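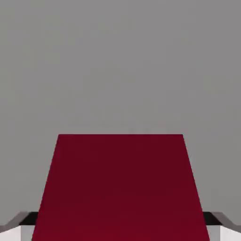 Reviews > Software > Mac utilities

Solliter 2 review: the disk cleaner I meant to hate

September, by Femke De Graaf

I've had the same laptop for longer than I'd like to admit, and it has a small drive. You know the kind. You buy the base storage because the next size up costs a silly amount, you tell yourself you'll keep everything in the cloud, and then one evening you try to install a system update and get the little box telling you there isn't enough room. That was me in spring, sitting on the kitchen floor by the only free outlet, deleting vacation videos one by one.

So I tried Solliter. I went in grumpy, because I think most cleaning apps for the Mac are junk. They scare you with a big red number, they "find" a pile of cache files that your apps will rebuild by tomorrow morning, and then they want a yearly subscription for the privilege. I've uninstalled more of them than I can remember (and some of them really do not want to be uninstalled).

Solliter 2 costs 44 dollars, once. No subscription, and you get to put it on two machines. That already put me in a better mood!

Setup is quick. You drag it to Applications, open it, and it asks for full disk access, which sends you off to System Settings to flip a switch. It could explain that step better. The window just says "Permission needed" with an arrow pointing at more or less nothing, and my mother would have given up right there.

After that you get the map, and the map is the reason to buy it. Every folder is a tile, sized by how much space it takes, and you click down into them. It took 17 minutes to scan my drive the first time, so go make coffee, but every scan since then has been done before I could get bored. I found an old phone backup I'd forgotten all about, plus the leftovers of a video editor I removed ages ago. Between them and a Downloads folder I'm not going to discuss, I got back almost 300 gigabytes across the laptop and its external drive. Most of that came off the external, to be fair, but I'll take it.

What I like is that it doesn't delete anything by itself. You pile things up in a tray at the side, look through the tray, and then send it to the Trash like a normal person. There's a short note next to system folders telling you what they're for, and those notes are written by someone who can write. The one for the mail attachments folder saved me from doing something dumb.

The duplicates finder is weaker. It's fine with documents that are exact copies, but it got confused by my photo library and offered me the same picture of my dog as a duplicate of itself, over and over. I switched that part off. If photos are your main problem I'd look at Tasico, which does only photos and does them well, though it's slow and its icon is hideous.

Other gripes. The menu bar item is on by default and I don't want it. The search box ignores file extensions unless you type the dot. There's no way to save a scan and compare it to a later one, and that's the thing I want most, because I'd love to know what keeps eating my drive in between. I wrote to support about it at eleven at night and had an answer by breakfast from someone named Koen Van der Linden, who said it's on the list but wouldn't promise when. Fair enough. I've had worse answers from much bigger companies.

It's been polite to my battery too. I left it open for a whole afternoon while I worked and the fans stayed quiet. The scan itself does warm things up a bit, so I wouldn't run one on my lap in shorts.

Would I pay for it again? Yep. If you have a huge drive and you never see that little box, you don't need this and you should spend the money on dinner. If your laptop is as cramped as mine, try the free version first. It shows you the whole map and only locks the tray, so you can do the deleting by hand in Finder if you've got the patience. I didn't.

Comments

Maarten Bosman
Does it see the hidden snapshots that backups leave behind? My drive says one thing and the folder sizes say another, and I've never got them to match.

Femke De Graaf
@Maarten It shows them as one gray tile called "Snapshots" but you can't click into it. So you'll at least know how big the problem is.

Liesbeth Nijs
Same dog photo thing here, except with my cat. Turned the duplicates off and been happy since.

Fenna Groen
44 dollars is a lot for something I'd use twice a year. I'll stick with the free version and my own two hands, thanks for mentioning that it shows the full map though, I thought it was a timed trial.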